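Wednesday, January 25, 2023

I got a message last week asking why I still drive out to Skunmont for wrestling meets when I don't have a kid on the team anymore, and I've been chewing on it ever since. I suppose the short version is that I like it there. The gym holds 692 people if they pull out both sets of bleachers, and for the Drekus dual they had to.

What a night that was! We were down nine with three bouts left, and my neighbor on the bench had already put her coat on. Then the Marinescu boy at 152 got in deep on a single leg and just kept driving until he had his man flat – I think I spilled most of my coffee down the row in front of me (sorry again, if you read this). He's a senior now, and I remember him as a skinny freshman who got pinned in 30 seconds at his very first tournament and came back the next week anyway.

Coach Katsuhiko Okabe has always been good with kids like that. He runs a camp every July, and he has the little ones drill the same stand-up until they could do it half asleep. I used to find it dull to watch. These days I could sit through a whole morning of it. 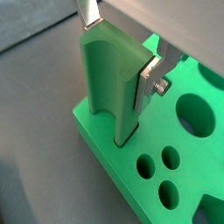

We lost the dual in the end, by a single point, and the ride home was a quiet one. But Vorno comes to our place next, and they're thin at the upper weights this year, so I have hopes. I'll be in my usual spot, third row up on the door side, with a lid on my coffee this time.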